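Search for a topic Go

Robot Rules: Who Is Allowed Near the Arm?
By the Cludesska Kids' Page team
2024-10-26

A robot arm can't tell that you are in the way unless it has something to sense you with. So people write rules for robots, and for the people who work near them.

At Plostport, robot jobs are first tried out on a computer. The room, the table and the arms are all drawn by a program called Fernach. If an arm makes a bad move there, no one can get hurt. 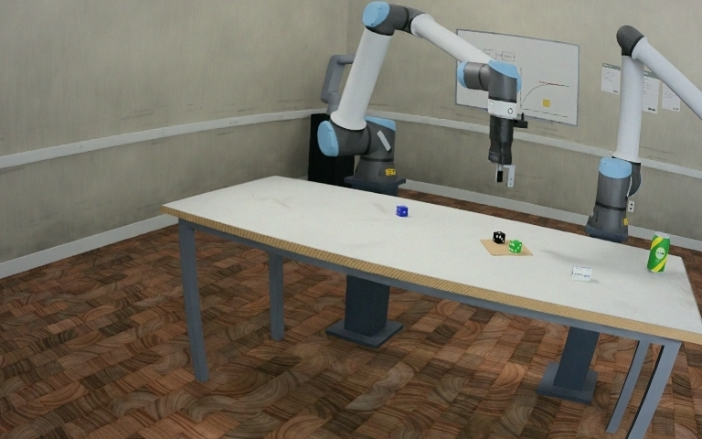
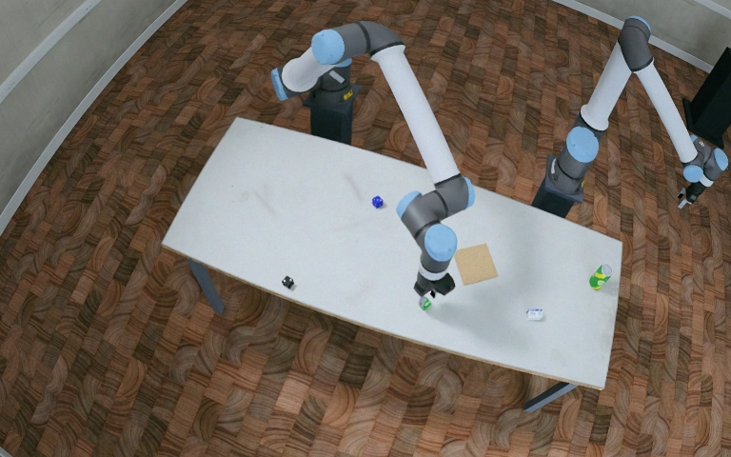
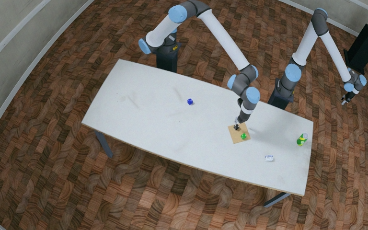
Computer pictures of 2 robot arms and a table with small things on it.

Real arms need more care. Most workplaces use rules like these:

Stay outside the line on the floor while the arm has power.
Know where the stop button is before you start.
Run a new job slowly the first time.
Keep the table clear of things the job doesn't need.
Tie back long hair.

One person is in charge of the stop button, and that person does no other job. At Frandsen, the arm can't be switched on again until 3 checks are done. A grown-up signs for each one.

1,496 views
2 comments
3 shares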